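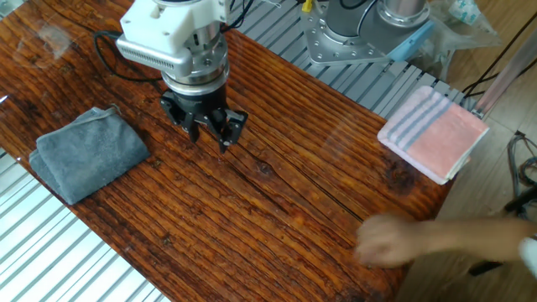 The table with a past

There is a particular pleasure in running your palm over an old wooden tabletop, following the grain until it meets a knot or a long dark crack, and wondering how many suppers it has sat through (ours in Merkgate has seen plenty, and a good many board games too!). People will tell you to fill every crack and sand away the grooves, but I'd leave most of them be. A coat of varnish brings up the reddish browns beautifully, and the pale streaks seem to glow a little of an evening. I paid 262 dollars for mine, years ago now, and I still wipe it down every night with a soft cloth.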